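Dorley tools
@dorleytools
4/12/21

1/ I want to write some posts about time stamps. It is a boring subject and it took from me most of November, so maybe these posts save a few evenings for somebody else.

2/ My job is the software between recording and training. The people record with hand-held grippers, my tool (called Sillamon) reads the recordings, cuts them into episodes and gives them to the policy code. I do not train the policy. I only hear about it when it is bad.

3/ And it was bad. The learned policy closed the fingers too early, always by a small amount. With a big soft toy you do not notice. With a small hair clip the fingers close in the air and then push the clip away.

4/ First suspect was the network. Second suspect was the motor controller. We spent many days on both. I will not describe these days.

5/ The real cause: finger width and camera image had two different clocks. Between them was an offset of 40 ms. Sillamon matched each image with the nearest width sample, and "nearest" was calculated before the offset was removed. So each image got a width from the future.

6/ Why did my tests not catch it? Because my test data came from Rinaldi, our simulator, and in Rinaldi there is only one clock. All 700 tests were green. I was quite proud of them.

7/ A fixed offset is easy, you subtract it. But the clocks also drift. At the start of a long recording the error is small and at the end it is larger. With two grippers you have this problem two times, and then also between left and right.

8/ What we do now: the operator closes and opens the fingers fast at the start and again at the end of the recording. The tool finds the finger motion in the image and the same motion in the width signal, and fits a line between the two clocks. It is an old idea, like the clapper in a movie.

9/ Small things on a soft quilt are the hard material for us. Clips, pom-poms, things in clear plastic. If the time is wrong, you see it with these first.

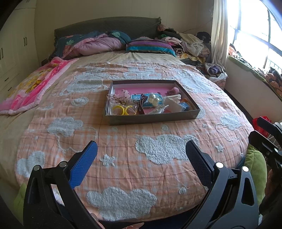
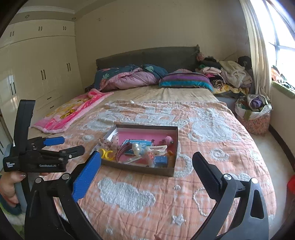 10/ The fit needs 100 good image samples on each end. If it finds less, the episode is marked and a person must look at it. I prefer this to a silent guess. The old version guessed silently.

11/ We processed 2,000 old episodes again. The ones without finger motion at the end got only the fixed offset, and they have a flag in the header, so the training people can leave them out.

12/ A colleague asked why we do not use one hardware clock for everything. Yes, we should. Wiltinero, the next recorder version, will have it. The old recordings will still be old.

13/ The drift code is one file and has few dependencies. I will clean the comments and then put it in the public folder. If your width signal is noisy, please filter it before the fit, and use the same filter in both directions, or you make a new delay by yourself. I did this also.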